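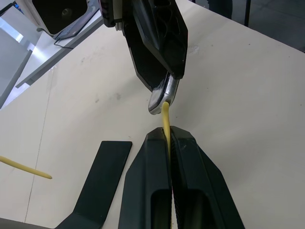
I think every cord that comes into a house should be some color other than black. White doesn't count either, before you write in. I've been chewing on this since I moved apartments and found myself on the floor behind my desk with a flashlight in my teeth, following one black wire with my finger until it went under another black wire and I lost it and had to start over. Charger, lamp, speaker, printer, the thing that used to go to the other speaker, all the same. Now look at the thin yellow one in the picture at the top. Soft, rubbery, a bit of a curve to it, and yellow! You could throw that into my desk tangle and I'd find it again with my glasses off. That's all I'm asking for, and I don't think it's a lot.

I know how small this is. My friend Hülya Başaran told me it was the smallest opinion she had ever heard someone hold at full volume, and she was at my kitchen table at the time, waiting for me to find the charger for her phone. (I plugged in three wrong ones. One of them belonged to an electric toothbrush I threw away years ago.) But small things are where most of my day goes. I don't lose evenings to great tragedies, I lose them to crouching.

The usual answer is that black goes with everything. Does it, though? My walls are cream. My baseboards are white. The floor is a sort of honey color that the landlord is very proud of. A black cord running across all that looks like somebody drew on my apartment with a marker. People say black disappears, and I suppose it does if you live inside a television. What they mean is that black is the color nobody at the company had to have a meeting about.

And then there's the idea that we're supposed to be hiding them anyway. I've bought the boxes, the sleeves, the little adhesive clips. I had a long fabric tube from Plaritz that zipped up around everything behind the TV, and it looked lovely, I'll give it that, right up to the day I wanted to take out one cord. Just one! I had to unzip the whole thing, and out they all came like dinner spaghetti, and it took me 42 minutes to get them back in. I timed it because I was already writing this in my head. The tube is now in the closet with a beach umbrella.

Hiding is a fine plan for things you never touch. I touch my cords all the time. I move the lamp, I lend out the extension, I take the laptop to my sister's. So why am I decorating as if I'll never need to reach back there again?

Labels, then. Everyone says labels. I had a label maker phase, like a lot of people, and I still find the results around the house, gray and curling, with half the letters gone. A label also has to be turned the right way up and read, in the dark, upside down, by a person in a bad mood. Color you get for free. You see it before you've even thought about it. Nobody labels the hot tap with a paragraph.

We already know this works, too, because we used to do it. The old stereo my parents had came with red and white plugs on the ends, and yellow for the video, and I could hook the whole business up when I was nine years old without asking anyone. Yellow goes in yellow. I felt like an engineer. Then everything got sleek and grown-up and now I'm a woman with a mortgage-sized rent who can't tell her monitor from her fan.

My neighbor Édgar Yupanqui disagrees with me on nearly every point, and he's let me put his side in. He says if every company picked its own color we'd have a mess, with one firm's green meaning power and another's green meaning nothing at all, and that a rainbow behind the couch would drive him out of his mind. He likes things calm. His place is calm, I've been in it, it's like a dentist's waiting room with better chairs. And he has a point about the mess. I don't actually want a system, though. I don't need orange to stand for anything. I only need the orange one to be different from the blue one, and then I'll remember by myself that orange is the lamp, the same way I remember which toothbrush is mine.

He also brought up price, so I went looking. At Trarnix, the hardware place by the bus station, a plain black extension cord was 16 dollars and the same length in bright green was 19. Three dollars! I paid it and I was annoyed the whole walk home, and I'd still pay it again. The green one goes to the fan. I know it goes to the fan. I could tell you that from the stairwell.

What bugs me more is that the cords you don't choose, the ones that come in the box with something else, are always the black ones, and those are most of what I own. I once emptied the big drawer out on the bed and there were almost 30 in there, and I could put a name to maybe a handful. I kept them all, of course. You can't throw out a cord you can't identify. That would be the week you needed it.

So for now I've gone homemade. I bought rolls of colored tape and I wrap a fat band at both ends, pink for the router, blue for the printer, stripes for anything I'm still not sure about. It looks a little like a kindergarten back there. Hülya came by last week and asked for her charger again (she never brings one, she has simply decided mine is hers) and I reached down behind the desk without looking away from her and pulled up the purple. She said the tape was ugly. It is pretty ugly. She's asked me to bring the rolls over to her place on my next free evening, and I've told her she can have any color except the pink.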